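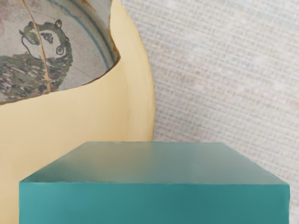

Render of the bowl and the teal block, with the painted creature and the gold-colored seam inside the bowl.

Lists > skakell-users > Archive > Faults and near misses

From: Hrefna Thorlacius
To: skakell-users
Subject: Re: Arm drove down hard over the bowl, emergency stop pressed
Date: Friday, December 4, 2020

Hello Svend, and hello everybody else who has been following along,

First of all I'm so glad Leidy is fine and that she was quick with the button. Please give her my best. I know you said it was no big deal, but a wrist coming down next to a person's hand is a big deal in my book, and I would much sooner read ten dull reports like yours than one of the other kind. Thank you for writing it all down while it was fresh.

Svend Arnardóttir wrote:
> We are running the Tarnon arm on the block-into-bowl task, using
> a controller trained only in Skakell. In simulation it has been
> lovely. 3,965 runs finished, 136 of them marked as failed, and I
> was happy enough with that to move to the bench.
>
> On the bench it picked up the block with no trouble, carried it
> over to the bowl, and then went straight down. It did not slow
> at the rim. The block met the bottom of the bowl and the arm kept
> pushing until Leidy Montoya hit the stop. The bowl is in two
> pieces. She had been reaching in to move a cable and her hand was
> closer than either of us likes to think about.
>
> The force limit should have caught it, and I can't see why it
> didn't. The logged peak at the wrist was 537 N. I have uploaded
> the scene, the bowl model and the log. Could somebody with
> fresh eyes take a look before we switch anything back on?

I have had your scene open for most of two days, with a good deal of coffee, and I believe there are two separate faults here that happened to meet. I'll take them in the order I found them, since the first one sent me looking for the second.

The bowl first. What a pretty model, by the way! I spent longer than I should have looking at the creature inside it and that gold line running down through the paint. Anyway, the part you see is a deep bowl. The part the physics sees is a different shape altogether. When the model was imported, Skakell made its collision shape by wrapping the whole thing in the simplest closed form it could, and for a bowl that form has a flat top. As far as the block is concerned, there is a lid from rim to rim. You can turn on the collision overlay in the viewer and there it is, plain as day, but it's off by default and I would never have thought to look either.

So in training, the block was being set down on that lid, at the height of the rim. The success check only asks whether the block's center is inside the rim when seen from overhead, and it never looks at height. Every one of those runs counted as good. I replayed a handful and the block just hangs there over the painting. From the side it is quite funny, or would be if the next part hadn't happened.

What the controller learned from all this is to go down until it feels contact. In simulation the contact always came at the same height, so it never needed to be careful on the way. On your bench there was no lid, and it carried on at full speed all the way to the bottom.

Now the force limit, which worries me more. I had assumed the number was set too high. It isn't set at all. Your config file has the limit under the old name, from before the November release, and the new version of the Wastus driver doesn't know that name. It doesn't complain, either. It skips the line and starts up with no limit. I tried it here with the arm parked and the gripper empty, asked the driver what limit it was using, and got a blank back. Elsa Dahlgren tried the same on her setup and got the same answer, so I don't think it's anything peculiar to yours.

I've written to Tove Skov, who looks after the driver, and asked that it refuse to start when it meets a safety setting it doesn't recognize. She wrote back within the hour and agrees, though she wants to test it on the older arms before she puts it out. I would not wait for that. If you updated in November, please go and ask your driver what its limit is today, before anyone stands near the arm. Don't trust the file.

For your own scene, Svend, this is what I'd do:

- Rebuild the bowl's collision shape from several smaller pieces, so the inside is open. It makes the simulation slower, and on my machine a run took about 10 percent longer.
- Add height to the success check.
- Throw out the controller and train again. I know that hurts. I wouldn't try to patch this one, as everything it knows about going down came from that lid.
- Run the first bench tests at low speed, with a soft pad where the bowl would go and all hands outside the tape.

I haven't gone through the 136 failed runs properly. The few I opened had the block sliding off over the rim, which would fit with the lid, but I may be wrong about the rest and would be happy for company if anyone has a free evening.

One thing I can't explain is the short pause in your log just before the descent. It may only be the planner thinking. If you still have the raw joint data, could you send it along? The upload only had the filtered version.

Warm regards to you both, and I'm sorry about the bowl,

Hrefna

Contact the list owner | Copyright skakell-users contributors | Back to top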